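Projects > Grinonier Kitchen > Progress reports

Monday, July 25, 2022

Work on the shared kitchen is on schedule. We have spent $1,833 of the $3,733 grant, mostly on storage from Proswood. Sorting of the small utensils is under way at the red speckled table — spoons, sticks and containers first.

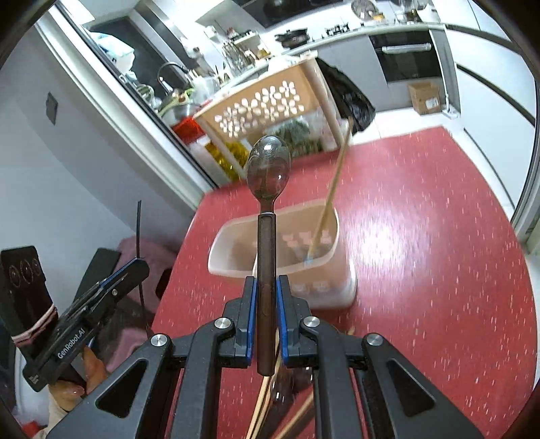
One reply to our last update asked that the spoons be stored near the stove. We will do so. The nine remaining drawers will be labeled by September.

50 shares | 9 comments
Sign up for the Forau newsletter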